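Section 4: Fitting Your Patio Door Security Bar

Sliding doors are wonderful for letting in light and air, and with a good bar in place they can be every bit as tough as your front door. The Remico bar goes in with hand tools, and once you've done one door you'll probably want to do the rest of the house the same afternoon!

Before you start

Close the sliding panel all the way and lock it with its own latch. The bar works alongside the latch, so if the latch is loose or won't catch, fix that first (see Section 2). Wipe down the inside jamb with a damp cloth and let it dry. You will need a Phillips screwdriver, a pencil, a tape measure and the bag of screws from the lid of the box.

Note: The bar fits on the inside track only. If your moving panel runs on the outside track, stop here and order the Clembridge bracket set, which has its own sheet of instructions.

Mounting the hinge bracket

1. Measure up 11 inches from the bottom track on the jamb and make a pencil mark. This height keeps the bar easy to reach and well out of the way of vacuum cleaners and small dogs.

2. Hold the hinge bracket against the jamb with the arrow pointing up. Center it on your mark and pencil through both screw holes.

3. Drive in the two short screws until the bracket sits flat. On vinyl frames, go slowly and finish by hand. You'll feel the screw snug up, and that is tight enough.

Caution: Never drill into the moving panel or within 2 inches of the glass. Tempered glass can shatter from a nick at its edge.

Setting the length

4. Hang the bar on the bracket and swing it down until it's level. Twist the collar to the left to free the inner tube.

5. Slide the inner tube out until the rubber foot meets the edge of the closed panel. Give it one more click, then twist the collar to the right to lock it. The foot should press firmly with no bend in the bar.
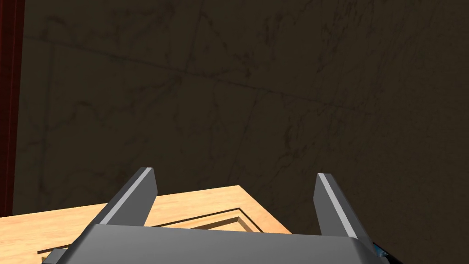
6. Unlatch the door and try to pull it open from inside. Pull hard, it can take it! If the panel moves at all, let the bar out by another click and test again.

Using the vent position

This is my favorite part of the whole kit. Lift the bar, open the door to the gap you want, shorten the inner tube to match, and swing the bar back down. You get a lovely evening breeze and the panel stays put. Keep the gap under 4 inches, and go back to the fully closed setting before you leave the house or go to bed.

Caution: A patio door is often a second way out in a fire. Everyone who sleeps in the home, kids included, should practice lifting the bar in the dark. Don't add a padlock or tape it down.

Looking after the bar

Check the screws and the rubber foot every August, or before any long trip. Replace the foot if it has gone shiny or hard.

Remico Home Security | Manual text: Noémi Sipos | Questions? Ask at the store where you bought your kit | Back to top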